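Ader two-arm floor sweeper: frequently asked questions

Maintained by Georges Aoun and Ching-wen Kwan. Last revised 21 December 2025.

What is Ader?

A two-arm machine built at home for picking up light litter from hard floors. It uses ordinary long-handled tools. The current build is revision Hillen; the earlier one, Bezerra, had a single arm and is no longer supported.

Which arm holds which tool?

Either. Roles are set in the task file before a run. Test litter is crumpled paper on a tiled floor, with the broom in one gripper and the dustpan within reach of the other.

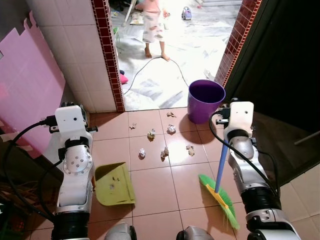
Swapping the roles means changing two lines in the task file and repeating the grip check. The wrist offsets are stored per tool, so they carry over.

Do the tools need modifying?

No. Handles that are too smooth can be wrapped with one layer of cloth tape at the grip point. Enter the distance from grip point to working edge in millimetres; ours is 582 for the dustpan.

How should the cables be routed?

Leave a loop at each gripper long enough for full wrist rotation. Fix the cable to the arm below the elbow only. A cable tied at the wrist will pull out of its connector.

Does it work in a doorway?

Yes, with the speed limit lowered. Strong light from the far side upsets the exposure setting, so lock exposure on the darker floor first. Set the threshold as the outer limit of the work area. Anything beyond it is ignored when sweeping paths are planned.

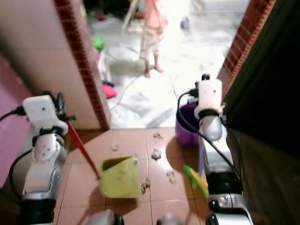 How much data is behind the current version?

The log holds 1,338 sweeping attempts, of which 82 were discarded for timing faults. The March log is kept separately, as it used the old clock.

How is the pan kept level?

The controller holds pitch within a set band once the pan has been lifted. Approach the bucket from above the rim and tip slowly.

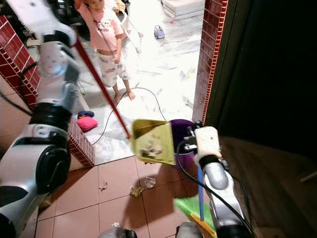

Dustpan raised in the right gripper with paper and dust in it, purple bucket behind.

Where do the joint settings live?

In the Burex folder, one file per arm. Back up both before recalibrating.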